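Inside Mornisley: The Garden Room

Reading time: 3 minutes

2nd December
By the Mornisley Buildings and Furnishings Office

The Garden Room on the ground floor of the Potgieter Building reopened in July following a programme of repair and refurnishing. This page of the gallery records the room in ordinary use, with notes on its walls, floor and furniture for those who know the building and for colleagues who are planning work of their own.

The room was built as a reading room and has served at different times as a post room, a store for printed papers and a teaching space. Its plan is unusual. The outer wall follows the line of the old carriage drive, and very little standard furniture sits neatly against it. Earlier arrangements dealt with this by keeping everything in the centre of the floor, which left the edges unused and made the room feel smaller than it is. The present layout returns the furniture to the walls and leaves the middle clear.

The brickwork had been painted on at least two occasions. Removal of the paint took 18 working days, a good deal longer than had been allowed for, and was carried out by hand in the area behind the desks, where the pointing was found to be weak. Repointing followed in a lime mortar. The Buildings Office considered whether the lower courses should be sealed and decided against it. Members of staff are asked not to fix anything to the brick, including adhesive hooks and notices.

The floor tiles were laid by Grirkari, whose proposal was preferred for the quality of its samples and for the firm's willingness to work around the existing heating pipes. A light grey was chosen after a darker shade had been tried in the adjoining corridor and found to show every mark. Spare tiles are held in the basement store — 43 in all — and should be requested through the office in the usual way. They should not be taken for use elsewhere in the building.

White furniture was selected throughout. It was supplied by Trustia under the agreement that also covers the upper floors, so that desks, cabinets and chairs may be exchanged between rooms without looking out of place. The desks have open shelving at one end, an arrangement requested by several departments during consultation. Closed drawers were offered as an alternative and received little support. 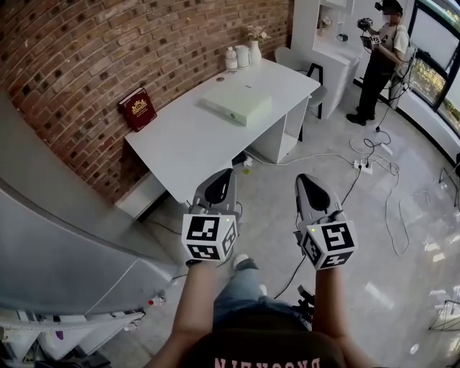

Mornisley Record, Issue 8, page 3

The white desk against the red brick, with pale pink flowers in a white vase near the back corner and a dark red book upright at the far left. The tall, black-framed window gives on to greenery outside.

The position of this desk was the subject of some discussion. It was first proposed that it should stand directly beneath the window, and for a short trial period it did. Users reported glare in the mornings and a draught in the colder months, and the desk was moved to its present place by the brick. The light there is softer and remains good until late in the afternoon.

Flowers are provided from the cutting beds whenever there is anything to cut. The office supplies the vases and would be grateful if they could be returned to the ground-floor pantry when finished with. Cups and bottles may be kept on the desks during working hours. Hot drinks should be placed on a mat, and spillages should be wiped up at once, as the desk surface will stain if tea or coffee is left to stand.

The curved grey counter at the side of the room was retained from the previous scheme. Its removal had been recommended on grounds of cost, the estimate for repair being higher than that for a straight replacement, but its rounded edge follows the plan of the room and no replacement offered the same usable surface. It was repaired and refinished in place. Shelves nearby may be used for small items in current use. Anything left for more than a month will be treated as lost property.

The window frames were stripped and repainted in black to match those of the garden front. All the catches were overhauled, and one pane of distorted glass was kept at the request of the conservation adviser. Planting outside has been allowed to grow up to give some privacy from the path. It will be cut back in late winter as part of the normal grounds programme, and the room may seem brighter than usual for several weeks afterwards.

Electrical supply remains the least satisfactory aspect of the room. The number of wall sockets was fixed before the full range of uses was known, and extension leads are at present needed on the floor. Additional floor sockets have been included in the list of works for the coming year — the exact positions are still to be agreed. In the meantime, all users of the room are reminded to take care when crossing the tiles, to keep leads away from the door, and to switch off power strips at the end of the day.

Cleaning takes place each morning before the building opens. The floor is swept and washed with a neutral cleaner, and wax or polish must not be applied to the tiles. Desks are cleaned only where they have been cleared. Books and equipment will not be moved by cleaning staff, and departments wishing to have a desk cleaned thoroughly should empty it the evening before.

The Garden Room may be reserved by any department for periods of up to three days. Longer reservations require the approval of the Buildings Office, and applications should state the number of people expected and any furniture that will need to be moved. Desks may be turned or drawn forward for the length of a booking, provided that they are lifted and not dragged, and that they are returned to their places before the key is handed in.

Contact: Mornisley Buildings and Furnishings Office, Potgieter Building, ground floor | © Mornisley. All rights reserved. | Back to top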